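Muchen Yu
July 22, 2021

1/
OK, gripper thread! I've been swapping finger sets on the Trolness handhelds and I finally have enough time on all of them to say something useful. Short version: the slotted yellow fingers are my new favorites for clothes and I want to talk about why.

2/
Some background if you're new. I work on two-handed folding. You hold one gripper in each hand, squeeze the trigger, do the chore, and the recording becomes training data for the arms. So the fingers you pick for the handheld are the fingers the robot is stuck with later.

3/
Three sets in this comparison: the solid Brirari fingers we've used since March, the slotted yellow ones, and a padded pair from Faradik. Same handheld bodies for all of them. 100 grabs per set on knits, plus a pile of T-shirts and pants when my wrists needed a break from sweaters. 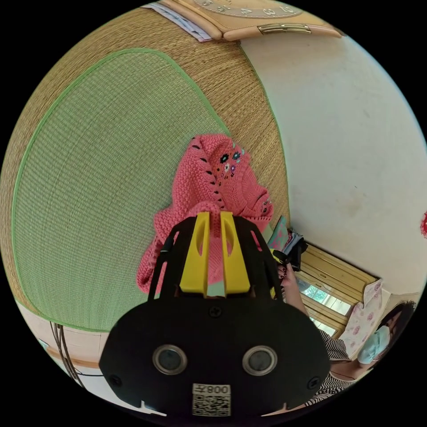

4/
Knits are where I expected everything to fall apart. A T-shirt is basically paper with opinions. A chunky sweater squishes, so you push down, the yarn moves out of the way, you close, and you come up with two loops of yarn and no sweater (my record for doing this in a row is embarrassing).

5/
The solid Brirari fingers missed 24 of their 100 knit grabs. That's a grab where the fabric slipped out before I got it to the fold line. They're lovely on denim and towels, by the way! Stiff, predictable, and they don't twist when you pull sideways.

6/
The Faradik pads grip like crazy. Sometimes too much. You open the fingers and the sweater comes along for the ride, which wrecks a nice fold right at the end. I had 25 bad releases with those. Great grab, messy goodbye.

7/
The slotted ones flex just enough that I can feel the fabric bunch before I've closed all the way. Nine misses on knits, and the releases are so clean. I really did not think a cutout in a finger would matter this much and I've been grinning about it all week.

8/
One trick that helped with every set: go in at the button band or a hem. There's more structure there, so the fingers have an edge to work with and you aren't just chasing squish in the middle of the chest.

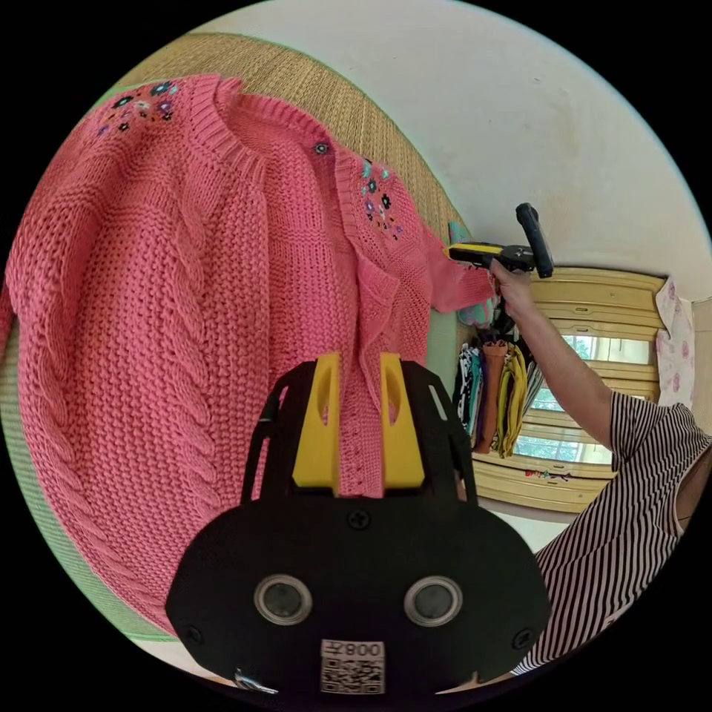 Do I need a different grip force for knits than for T-shirts?
A lighter one, in my experience. I start gentle and squeeze until the fabric stops sliding. On a thick knit, a hard squeeze tends to shoot the yarn out of the sides of the fingers, and a thin shirt doesn't care much either way.

9/
Buttons deserve their own post. Small round buttons are sneaky. If a fingertip lands on one you get a grab that feels solid, and then the button rolls and you lose the whole front. I aim between them now and take an extra half second to line up.

10/
Cables and embroidery too. A raised cable gives you something to pinch, so I go for it. Stitched flowers I leave alone, mostly out of respect for whoever did the stitching.

11/
Two-handed notes. Put one gripper near the neckline or the cuff first and leave it there. Then bring the other one in. When I moved both at once the garment slid around on the mat and I spent the rest of the take fixing it.

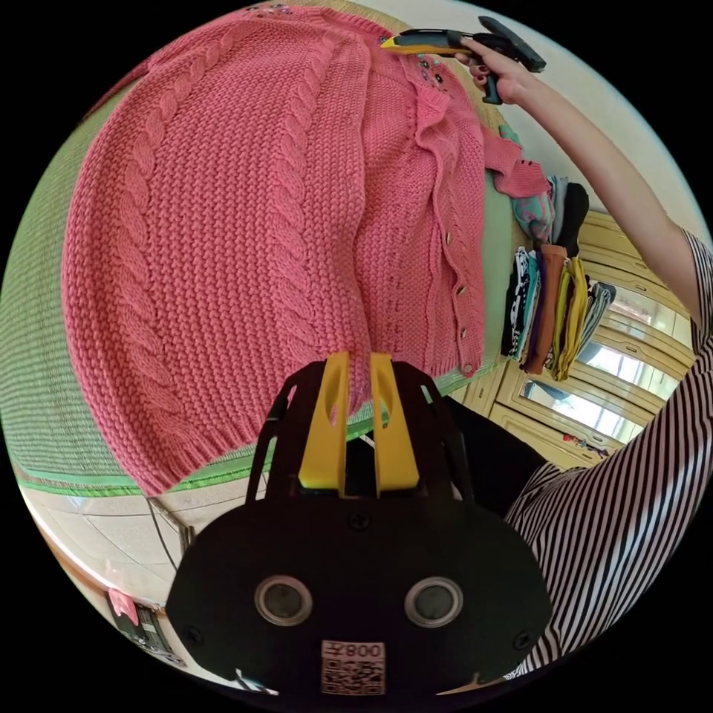 12/ Controller stuff
For playback on the arms I tried Wan and our old control loop. Wan is smoother when the two arms get close together, and it handles small finger openings better. Our old loop rounds those off, so a half-open finger turns into a closed one. Very bad for sweaters!

13/
Wan does want its timing set up carefully. If the left and right recordings are even a little out of step, the arms pull against each other and you get a very sad rectangle. I redo the sync before each batch now. Takes two minutes.

14/
We're at 3,040 recorded folds across all garments. Knits are still a small slice of that, so please read my numbers as one person's numbers, with one person's slightly tired hands.
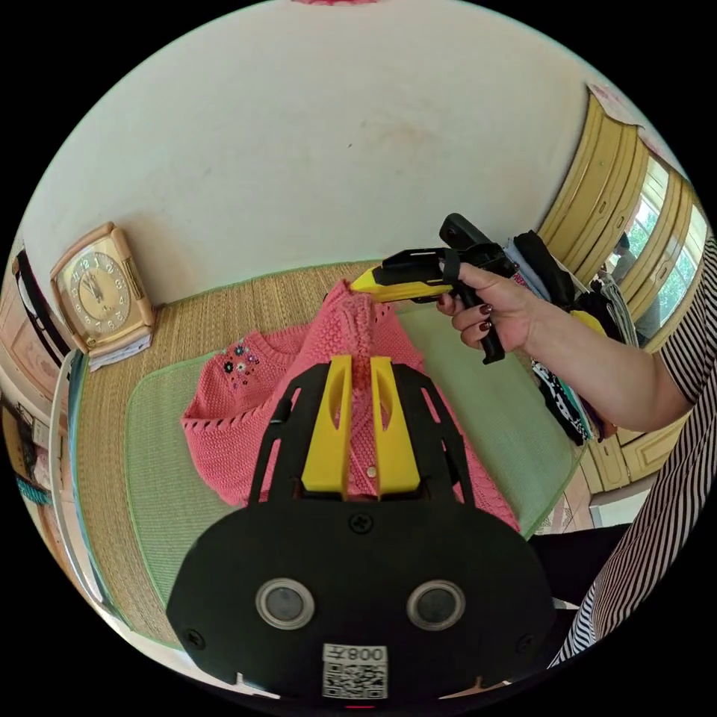

Pink knit on the green mat, with the second gripper at the right.

15/
Things I still want to try: the slotted fingers with a thin strip of the Faradik pad just at the tips. Also mixed sets, solid on the left hand and slotted on the right, for holding with one and pinching with the other.

16/
If you've run slotted fingers on fleece or anything fuzzy, please tell me how it went. I've got a fleece blanket next in line and I'm a little scared of it.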